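Cuseck brings back the canvas high-top with a summer-only dye range

26 Sep 2023

Footwear label Cuseck will put its canvas high-top back on sale next month in 20 colours, after a trial run sold through its Sellside shop in July. The shoe, called the Likach, was last made by the company as a school plimsoll and has been redrawn with a higher ankle, a thicker rubber toe and flat cotton laces.

The July run was limited to 327 pairs. Almost 100 of them went on the first morning, mostly in the two mustard shades and a washed-out green that the design team had expected to be the slowest seller. That green is now the lead colour for the full release.

Each pair is dyed after stitching, so the thread, eyelet tape and lining take the colour along with the upper. Shades vary slightly from one batch to the next and the batch number is stamped inside the tongue.

"People kept asking us for plain shoes in odd colours," said Afia Amissah, head of design at Cuseck. "There has been a lot of pattern about, and a lot of big logos. We took the logo off the ankle and put the work into the dye. My own pair is brick red and I have worn them to everything since the summer."
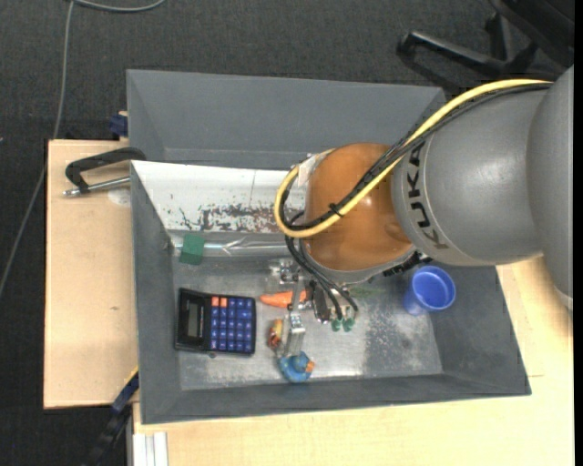
The Likach will be sold in adult sizes only, with half sizes up to a nine. It costs £29 more than the trial version, which had a thinner insole and came without spare laces. Customers who bought a trial pair can ask for the new insole free of charge at the Sellside counter, on showing the batch number.

A second version in waxed canvas, made with the fabric house Baidoo, will follow in the new year. It uses the same sole and will come in black, navy and tan. Prices for the waxed shoe have not been set.

Stockists may order sample pairs now through the Cuseck trade desk. Colour cards are sent out with each sample.

Notes to editors

Cuseck designs casual footwear and bags for adults. Cut-out product shots and a full list of colour names are available from the press office on request. Sample pairs for photo shoots are held in sizes five and eight and should be returned within two weeks.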